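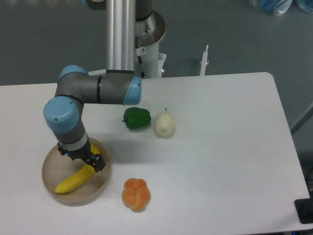 The Jelteo Fruit and Bread Bowl

Kitchen & Table > Bowls & Serving > Everyday
Reading time: 4 minutes
Search the shop Enter a word or item number Go

We've been wanting a proper everyday bowl in the range for ages, and we're so pleased to have the Jelteo on the shelves at last! It comes from the Nassar pottery, who also make our soup mugs and the big oval roasting dish, and it's a bowl for the middle of the table: fruit in the week, rolls on a Sunday, a heap of salad when people come round.

It's stoneware, fairly thick at the base and thinner towards the rim, and it has a good bit of weight to it. You can pull a satsuma off the top of the pile with one hand and the bowl stays where it is (our old one used to skate about, and we lost it to the kitchen floor in the end). The sides curve up quite gently, so the fruit at the bottom doesn't get squashed and forgotten under everything else, and there's room to get your whole hand in when you're washing it.

The glaze is our favourite bit. Nassar dip each bowl by hand and the colour gathers a little where the curve meets the base, so some come out with a darker ring inside and some hardly show one at all. We can't pick them out to order, I'm afraid, but every one we've unpacked so far has been lovely. The foot is left bare and sanded smooth. If your table is polished or painted, do pop the cork ring underneath, which comes in the box.

Using it for fruit

Bananas are best laid on top, curve down, well away from anything you want to keep firm for the week. They give off a gas as they ripen and it hurries everything else along, which is a nuisance with pears you bought for Saturday but very handy with a rock-hard avocado. Pears ripen from the inside out, so press near the stalk to test them. If it gives a little, eat it today!

Peppers keep longer in the fridge, but a pepper you're cooking tonight is quite happy out on the side, and it tastes of more when it isn't chilled. Onions and potatoes want somewhere dark, so find them another home. 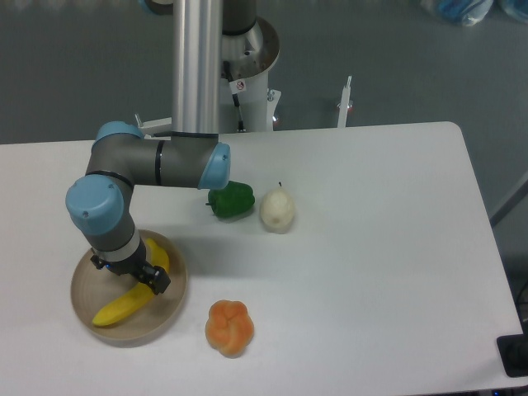 Banana in a round beige bowl, with the green pepper out on the table.

Using it for bread

Line it with a clean tea towel, tip the rolls in straight from the cooling rack and fold the corners over. They stay soft right through a long lunch. We've done this with knotted rolls, with little wholemeal ones and with torn-up flatbread, and the flatbread went first every time. You can warm the bowl beforehand too: fill it with hot water from the tap, leave it while you lay the table, then dry it well.

It does a decent turn as a mixing bowl as well. The glaze is smooth enough that dough comes away without much scraping, and one of us has been proving an overnight loaf in hers since November. A dinner plate over the top makes a good enough lid.

Looking after it

Dishwasher: yes, either rack, though it takes up a lot of room on the bottom one.
Microwave: yes, for warming.
Oven: no. For that you want the Nassar roasting dish.
Freezer: no.

Tea and beetroot can leave a faint mark if they sit overnight. A paste of bicarbonate of soda and water, rubbed round with a soft cloth, shifts both. Metal whisks sometimes leave grey lines on the glaze and the same paste gets rid of those. If the bare foot picks up a stain, leave it to soak in warm soapy water and then let it dry upside down, all the way through, before it goes back on the table.

In the box

One bowl, one cork ring and a small care card. It's packed in shredded paper inside a double-walled carton, with no plastic at all, and the carton is a good size for keeping the bowl in if you're moving house.

Goes well with

The Bunport linen tea towels are a generous size and line the bowl with plenty left over for folding. They come in packs of 2 and get softer with every wash. If you bake, have a look at the Zomden dough scraper too, which has a rounded edge that follows the inside of the curve beautifully.

Delivery and returns

Item number 143. Orders in before noon go out the same day, and everything else goes the next working day. Allow up to 5 working days for it to reach you, a little longer for the islands. If yours arrives chipped or cracked, keep the carton, send us a photo and we'll post another one straight away. Unused bowls can come back for a refund, cork ring included please.

The next firing is due in from Nassar on a Thursday, and we'll put the new stock up that same afternoon. Leave your email with the shop if you'd like a message when it lands.

Filed under: stoneware, fruit bowls, bread and baking, gifts for new homes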